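30th September

Back on the old Limari laptop today, the one Giorgia wants to keep alive until December so she doesn't have to buy anything before then. Second go at putting Linux on it. The installer got as far as the partition step and then sat there with the little wheel turning while I drank a whole coffee. Killed it, rebooted, tried again with the network cable out - same thing, same spot.

Sherif reckoned it might be the USB stick, so I wrote the image again onto the spare Barbieri one and ran the checksum this time (yes, I know, should have done that first). Checksum fine, still hangs! 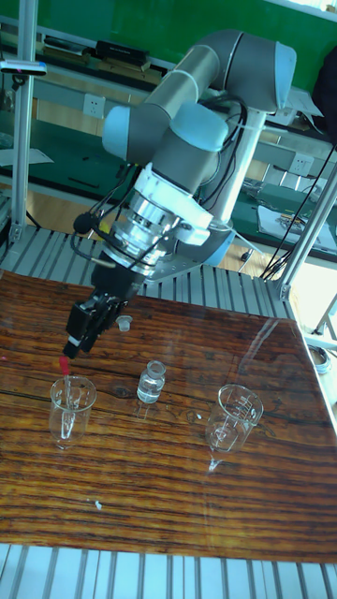 Next I looked at the disk itself. The old Windows partition is up to 200 GB and there's a swap partition left over from the last attempt that the installer seems to trip on. Booted the live session, turned swap off by hand, deleted that partition and left the space empty. Then the installer went straight through to the user name screen, which made my afternoon.

Still to sort out: the boot menu lists Windows twice and one of the entries goes nowhere. Wifi drops after the lid has been closed. Iona has a 2 GB memory module in her drawer that might fit, so Nazareno, please don't give it away before I've tried it. Giorgia's files are copied to the Warkano drive, folder "giorgia_old".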